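Opening the Workshop Floor: A Conversation with Anatole Coste

The Favthorpe facility received visitors in September for its second open day, an afternoon program of short demonstrations followed by a discussion period. Attendance reached 175, a considerable increase over the first event. Anatole Coste, who directs the manipulation program at Hurneo and was responsible for the afternoon's content, met with us after the last group had left.

Mr. Coste began with the decision to hold the event in the working rooms. The first open day had taken place in the lobby of the main building, with equipment moved there for the purpose. "We spent two days carrying things downstairs and two days carrying them back up," he said. "The visitors saw very tidy tables. What they asked about afterward was the part we had left upstairs."

This year, groups of 13 were taken through the rooms in turn, each with a member of the staff. The route began with Prullell, the scheduling software the program uses to assign tasks, and continued to the areas where people handle everyday objects and small hardware with handheld grippers. According to Mr. Coste, the second stop held visitors the longest.

"People expect to see a robot arm first," he said. "They come in and find a colleague at a table, working with a gripper in each hand. Then the questions start. Is it tiring? Why not use your fingers? How do you know it is a good example?"

On the first of these questions he was direct. The work is tiring, and sessions at Favthorpe are limited to 60 minutes before a change of operator. New staff members spend their first sessions on large, forgiving objects. Small metal parts come later.
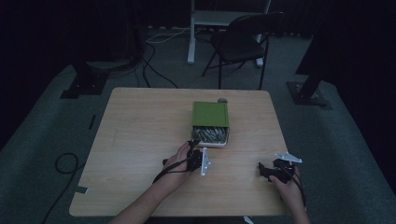 Bolts and screws, he explained, are a fair test of patience. They roll, they lie close together, and a slight error in the angle of approach disturbs the neighboring pieces. "With a cup, you can be careless and still succeed," he said. "With hardware, you find out very quickly how much your own fingertips were doing for you."

Several visitors from Dramani, a regional supplier of fasteners, asked when such work might reach their own packing lines. Mr. Coste declined to give them a date. He told us that he prefers to discuss which tasks are suitable, and that sorting mixed parts by hand remains faster in most of the cases he has been shown. The two organizations have agreed to continue the discussion in writing.

Asked whether anything would be changed for the next open day, he mentioned the length of the tour and the noise in the corridor, where arriving and departing groups had met. He would also like visitors to have more time with the grippers themselves. Nearly all of the groups asked to try them, and the schedule allowed only a few minutes each.

"One gentleman wanted to stay until he had picked up a single washer," Mr. Coste said. "We had to ask him to let the next group in. I have written to him and told him he is welcome to return."

Requests for group visits may be addressed to the Favthorpe front office.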